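Werkstatt-Tipps › Roboter & Automatik › Störungen und Sicherheit

März 2025 — von der Redaktion Dullico Werkstattseite

Wenn der Greifer die Kugel fallen lässt: Tipps nach einer Störung am Doppelarm

Im Februar ist uns beim Baumschmücken mit zwei Armen eine Kugel aus dem Greifer gerutscht und der Ablauf lief einfach weiter. Der Arm fuhr leer zum Baum, öffnete, fuhr zurück und drückte beim nächsten Griff schräg auf den Schalenrand. Im Protokoll der Steuerung Prarkitier stand dazu nur die Meldung 1021, Greifkraft nicht erreicht. Kaputt war am Ende wenig, ein Fingerpolster und eine Kugelkappe. Den Ablauf haben wir trotzdem umgestellt. Der Aufbau ist derselbe geblieben: beide Arme auf einer Schiene, Bäumchen hinten, gelbe Schale mit den Kugeln vorn.
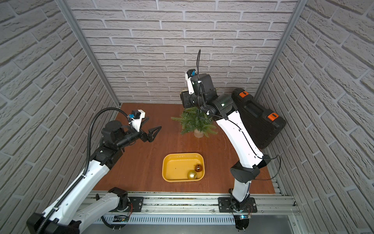
Darf man eine heruntergefallene Kugel schnell mit der Hand herausholen, solange der Arm wartet?
Auf keinen Fall. Ein wartender Arm ist nicht abgeschaltet und kann jederzeit wieder anfahren. Erst Not-Halt drücken, dann hineingreifen.

Was nach einem Fehlgriff zu tun ist

1. Not-Halt drücken und beide Arme stillsetzen, auch den, der gerade nichts tut. Bei uns teilen sich die Arme den Platz vor dem Baum, und der zweite wusste nichts vom Fehler des ersten.

2. Meldung abschreiben, bevor sie quittiert wird. Prarkitier behält nur die letzten 100 Einträge, danach ist der Anfang der Störung weg.

3. Kabel prüfen. Das Wellrohr zum Handgelenk braucht in jeder Stellung eine Schlaufe mit Spiel, auch wenn der Arm weit über die Schale gestreckt ist. Scheuerstellen am Schellenband sofort abkleben und das Rohr beim nächsten Stillstand tauschen.
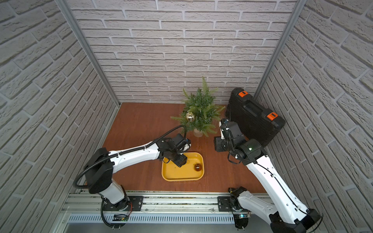
4. Fingerpolster ansehen. Blanke Stellen mit Spiritus abwischen, eingerissene Polster wechseln. Unsere hatten ungefähr 3000 Griffe hinter sich und waren vorn glatt.

5. Schale auswischen. Krümel und abgebrochene Stückchen liegen gern dort, wo die Fingerspitzen aufsetzen. Ein feuchtes Tuch reicht, Scheuermilch macht den Kunststoff matt und fleckig.

6. Aufhängefaden zur Seite legen. Gerät er zwischen Finger und Kugel, hält der Griff beim Anheben schlecht — so war es vermutlich auch bei uns. Die Kugel soll frei zwischen beiden Fingern liegen, der Faden daneben.

7. Licht prüfen. Glänzende Schalen spiegeln, und die Kamera am Handgelenk sieht dann helle Streifen neben der Kugel. Lampe etwas drehen oder ein Stück Pergamentpapier davorspannen. 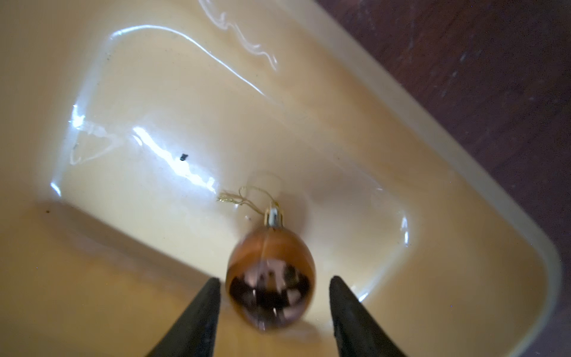
Wieder anfahren

Zuerst mit kleiner Geschwindigkeit und nur einem Arm. Der andere bleibt in Parkstellung, bis der erste eine Kugel sauber abgelegt hat. Im Programm Ustis haben wir nach dem Schließen eine Abfrage eingebaut: Meldet der Greifer keinen Widerstand, bleibt der Arm stehen und wartet auf Freigabe von Hand. Das kostet ein paar Sekunden je Kugel.

Die Ersatzpolster sind von Gittins, Bestellnummer 101. Vor dem Aufkleben die alten Kleberreste ganz entfernen und über Nacht trocknen lassen.

Kontakt · Impressum · © Dullico Werkstattseite · Nach oben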